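4. Setting Up the Grasp Planner in Simulation

This section assumes you have finished Section 3 and that Clenum launches without complaint. If it complains, go back. The planner will not fix a broken install, though it will cheerfully plan on top of one.

4.1 Load the kitchen world

1. Open Clenum and choose World > Load > Brekmont Kitchen.
2. Set the physics step rate to 1000. Lower rates run faster and let drawers pass through their own cabinets.
3. In the Views panel, switch on one wrist view and the head view.
4. Press Reset Arms. Wait for the status light to go green before touching anything else.

Note: Shadows are on by default. They have hard, stair-stepped edges and look like something from an old arcade cabinet. Leave them on for now. A detector that has only met tidy lighting will be very proud of itself until the first dark patch.

4.2 Check the wrist view

5. Select the wrist view and open the gripper fully with the O key.
6. Jog the arm until the target sits beyond the gap between the fingers. In the view below, the round part is well placed, with the flat speckled block running off to its left.

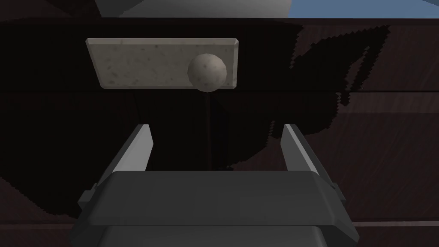

7. Click the round part once to set the grasp point. Clicking twice sets two grasp points, and the planner will try to please both.
8. Open the Labels tab and confirm that the point belongs to the part you meant. Pale parts with the same speckled texture are easily merged into one label. If this happens, raise Edge Split to 75 and click again.

Caution: Do not raise Edge Split all the way. The wood grain will start to count as objects, and the label list will take longer to read than this manual.

4.3 Plan the approach

9. Set Approach to Straight and Standoff to 48.
10. Press Plan. A ghost path appears in the main window. Check that it reaches the knob without brushing the plate behind it.
11. If the path comes in from the side, the surface normal is wrong. Press Flip Normal and plan again. With the target as shown next, a straight path should bring one finger down on each side of the knob. 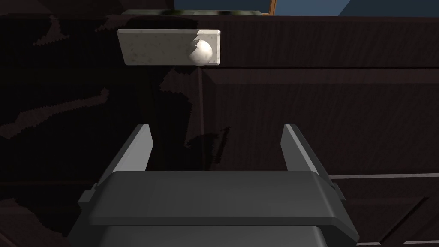 Comment from Politis: On my setup Flip Normal did nothing until I cleared the old plan first. The button does light up, so I spent most of an afternoon believing it. Could step 11 mention this?

It can. Press Clear, then Flip Normal, then Plan, in that order. The button will light up whatever you do, and a fix is planned for the next release, where it has been planned for a while.

12. Press Step to run the path one waypoint at a time. Save Run for later, when you trust it.
13. If the planner reports No Solution 3 times in a row, stop pressing Plan. It is not being shy. Move the base closer and start again from step 9.

4.4 Check the head view

The wrist view is good for aiming and poor for everything else. Before you run a full path, look at the head view and find both arms, the nearest furniture and the way out of the room.

14. Select the head view and set Overlay to Off.
15. Compare the horizon in the view with the roll value in the Pose tab. A steep tilt like the one below needs a matching value in the tab.
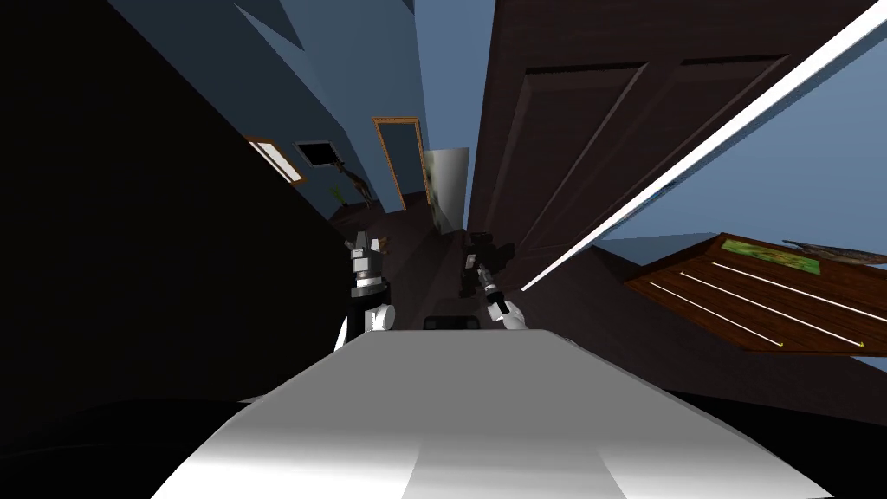

16. If the tab says zero while the walls are leaning, the head frame is not being published. Open Cirnel, the transform checker, and restart the head node from there.
17. Run Test > Reach on each arm separately. The planner treats the idle arm as an obstacle, but only if its joint states are arriving. Without them it assumes the arm is elsewhere, on holiday perhaps, and plans straight through it.
18. Save the layout under a name you will recognize in August. The default is "untitled", and the folder will already have several.

Caution: Saving a layout does not save the grasp point. Export it from the Labels tab before you close the world. Closing without exporting gives no warning, only a very clean Labels tab the next time you open it.

Continue to Section 5 to record and replay a full path.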